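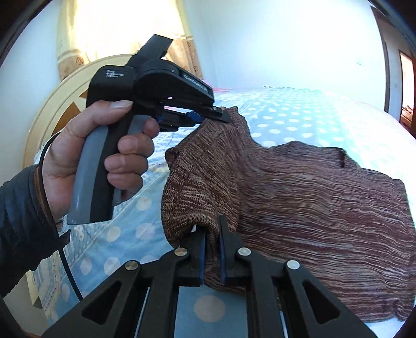

Why does a cotton shirt wrinkle when a polyester one mostly doesn't?

Water gets in. Cotton fibers soak it up, the bonds holding the long molecules in place let go, and when the fiber dries those bonds form again wherever the cloth happened to be lying. If it was lying in a heap, you now own a heap-shaped shirt. Polyester takes in very little water, so laundry day mostly passes it by. Heat is what moves polyester, and a hot dryer left to cool with the load still in it will prove this to you.

Textiles for Non-Majors
Week 4 notes: fiber, yarn, fabric, regret

Reading for this week is the Mizuno chapter on finishing. Toshio Mizuno writes as if he were paid by the comma, but the section on resins is worth your evening. Skip the appendix unless you enjoy tables.

1. Three words people mix up

Fiber is the hair-like stuff. Yarn is fiber twisted or laid together so it holds. Fabric is yarn woven or knitted into something you can sit on (or fiber pressed flat, in the case of felt). "Cotton" is a fiber. "Satin" is a weave. A person who asks whether a dress is cotton or satin has asked two questions and will get half an answer from the sales clerk.

I take off a point for this on the midterm. I have done so for years and morale has survived.

2. Weaves you need to know

Plain weave: over one, under one, until retirement. Bedsheets, muslin, most shirts. Creases easily, as the yarns are pinned down at every crossing and have no room to slide.

Twill: over two or more, with each row stepped to the side, giving the diagonal line on your jeans. Packs tighter, wears longer, hides dirt. It also drapes better than plain weave at the same weight.

Satin: long floats on the face, few crossings. Shiny and lovely until it meets a ring, a cat or a rough chair.

Sota Minami asked last time whether thread count tells you anything. Up to a point. Past that point the maker is often counting each ply of a twisted yarn as its own thread, and a sheet sold as 500 may feel no better than one sold at half that. Feel the sheet. Ignore the sticker.

3. Finishes

The cloth that comes off the loom is called greige, and it is stiff, dull and slightly greasy. Everything you like about fabric in a store was done to it afterward.

Wrinkle-resistant cotton has been treated with a resin that ties neighboring molecules together, so they spring back. The price is strength - treated cotton tears sooner and wears through at the collar fold. Our two swatches, Lustel (treated) and Naltine (plain), came off the same loom. Pull both on Friday and write down which gives up first. Please do not pull them before Friday. The last section did, and I had nothing left to teach with but the envelope.

Mercerizing is a dip in strong lye under tension. The fiber swells, rounds out, takes dye better and gets a soft shine. Done without tension, it mostly shrinks.

4. Lab notes

Room 40, same benches. Kimie Sasaki has the key and the magnifiers, and she wants all of the magnifiers back.

Burn test is in pairs, tweezers only, hair tied up. Cotton smells like burning paper, wool like burning hair. Polyester melts and drips, so keep it over the tray and away from your sleeve, which may also be polyester.

Swatch books are due at the end of lab. Glue along the top edge only. I need to see the back.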